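October 29, 2018

Tomato storage trial, Stetness fruit, week 3

Started the weighing at 8, before the heating came on. The cold room log shows one rise during the weekend, up to 17 degrees for less than one hour. I suppose the door was not closed well. I wrote it on the door sheet also, so that Siu-ming Yau can see it when he comes from Nalville.

Lot A (Ernum boxes, holes in the lid) lost less weight than I expected. Lot B (open trays) is wrinkled at the shoulder, and the skin gives when I press with the thumb. I took out 77 fruits with soft spots and put them in the freezer bag for the sugar test. They stay in the count as rejected. In September we dropped the rejected ones from the table and later we could not repair the numbers, so please let us not do it again.

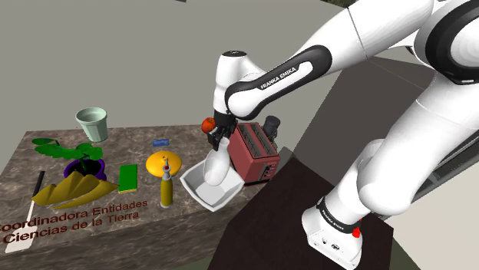 Gripper holding a small red tomato

Juice for acidity: the small red ones first, then the big ones. Blended 500 g of fruit with 500 ml of distilled water, filtered two times through cloth. The second filtering is slow but the liquid is much more clear — with only one, the end point is difficult to see. The pH meter needed calibration again after lunch. Buffer 7 was old, I opened a new bottle and wrote the date on it.

Taste, only my own opinion: A is still sweet, B is flat and a little like cardboard. Wan boxes were not tasted, they are reserved for Thursday.

Question for Siu-ming: do we keep the stem on for the next round? The growers send them with stem, but the scale drawer is full of dry pieces and I clean it every time. If we remove it, the scar can lose water too — maybe one tray of each kind.

To do: order filter cloth, ask about the seal of the cold room door, copy the weights to the shared sheet.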